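Mallholm Sunday Swap: Your Questions

What can I bring?
Clothes, books, toys, garden tools, jigsaw puzzles with all the pieces! We had 62 tables last time and I still went home wanting more.

Do I need to book?
Only if you want a table. Write to Liis Ķēniņš and she'll find you a spot.
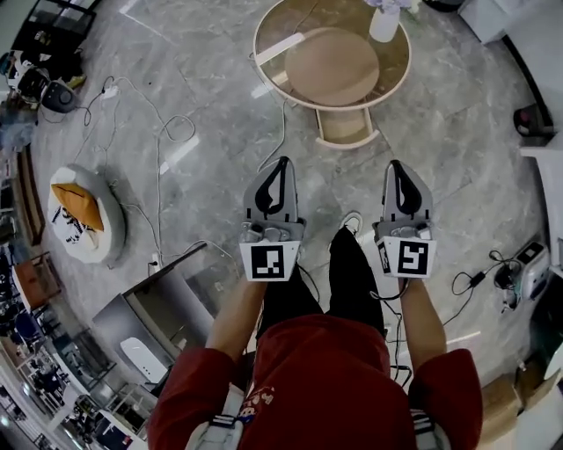

Red sleeves, gray marble floor.

Can I swap with anyone?
Yes, and please chat while you do it (half the fun, I think). Big items go by the Padum entrance.

What happens to leftovers?
Take them home, or leave books on the shelf by the stairs.

Is there coffee?
Yes, and cake until 2!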